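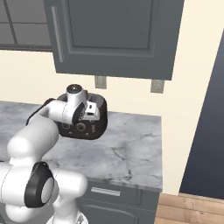
Simulated kitchen, white arm, dark appliance with two dials at the marble counter.

Count the examples. That's what everyone does. A team puts 3,369 episodes on a slide and the room nods. I nodded too, back in September, and I'd like to take it back.

Simulated kitchens make this worse. Cheap to run, no dishes to wash, so the number climbs all night. Fine. But what's in the pile? At Lovness we pulled 50 episodes from our own set and watched them start to finish, with coffee. Same approach from the same side, over and over. Same speed. One operator's habits, basically, copied out until it looked like knowledge. The model trained on it had the habits too.

Zeeshan Arain argued for throwing out anything clumsy. Wrong, I think, and I've told him so. A clumsy grasp that gets fixed halfway is worth more to me than ten smooth ones. Where else is the thing going to learn recovery? He says it muddies the labels. It does, a bit. Label better then.

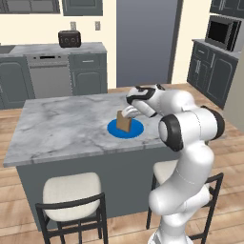

Gripper at the top edge of a paper bag, blue mat, kitchen island.

Take a paper bag. Soft rim, folded top, and a simulator that has opinions on how paper behaves. We kept 89 bag episodes and I'd defend maybe 62 of them. The rest are near duplicates and they should of gone weeks ago. They stay becuase deleting makes the total go down and somebody upstairs reads the total.

So, a proposal. Stop reporting totals. Report how many starting positions, how many objects, how many people at the controls, how many recoveries. Put the ugly ones in the appendix where a reader can see them. Bradeck already publishes its set this way and the sky hasn't fallen.

Smaller sets, then. Watched by a person before they get trained on. I'd start with the bags.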